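Workshop notebook, Tuesday, just after lunch

Sorting day at the bench. The aim was to get every plastic offcut and sample piece off the shelf, look at it once, decide, and put it in the red bin or somewhere else. I gave it the morning. The morning took the offer and then helped itself to part of the afternoon.

Starting state: one shelf of Percombe samples, one drawer of the same samples again because the first lot was thought to be missing, and the shoebox marked KEEP, which I opened and wish I hadn't. Whoever wrote KEEP did not write why. The handwriting is mine.

Rules as agreed at the last tidy, copied here so they can be ignored in a fresh place:
Flat plastic pieces go in the bin if they have no label.
Anything rubber goes on the side shelf and never in with the plastic.
If you have to ask what it is, you own it until Friday.

The second rule comes from February, when a rubber ring spent a few weeks pressed against a stack of Vass sheets and left a brown mark on every one it touched. Vass were polite about it. They also sent 3 replacement sheets and a leaflet on storage, which I took personally.

Weighed the unlabeled plastic on the parcel scale before it went anywhere. First load 500 g, second load 193 g, and then the scale wanted a battery. The rest goes down as "some." I don't think the recycler cares, but Grokeck charge us by weight for new stock and I like to know how much of it we pay for twice.

The red bin is better than the old crate. It has ribs down the sides, so you can get hold of it, and it doesn't fold up when you lean on the rim to reach the bottom. It does take up a good part of the table, and every time I put it down I find I've put it where I wanted to work. Moved it to the right. Moved it back. Right is fine.
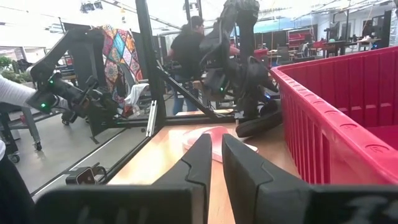
Small flat pieces are the slow ones. On a wooden top they sit right down against the surface, and with a rounded edge there's nothing to get a nail under. I tried three ways. Pinching works if you come at it from both sides and don't hurry. Sliding it to the edge of the table and catching it works every time except when you miss, and then you're on the concrete on your knees, meeting the dust. Pressing down with a damp fingertip works very well and leaves you with a piece of plastic stuck to your finger, so that's a draw.

Colors: the pinks are all from the Cusotari set, the one we ordered for the fit test and then didn't use because the test got done in gray. I was ready to throw the lot. Held one up to the window, bent it, changed my mind. It gives a little and comes back without going white at the bend, and the grays certainly don't. Kept 2 for the drawer, labeled this time, with the month and the word "bend test" so the next person to open it has a chance.

The black rubber disk is still on the table as of writing. By rule two it belongs on the side shelf. By rule three it is mine until Friday, as I had to ask. It looks like a wheel and nothing we have is short of a wheel. I've been using it to hold papers down and it's very good at it, so there may be a rule four.

Left to do:
Battery for the scale.
Lid for the red bin, or agree that it doesn't get one and stop looking.
Go through the screws jar. (Carried over. Carried over last time as well.)
Ask Percombe to stop sending samples. They'll send a sample of the reply.

Shelf is clear as far as the bracket. Past the bracket is mostly cable, and cable is a different notebook.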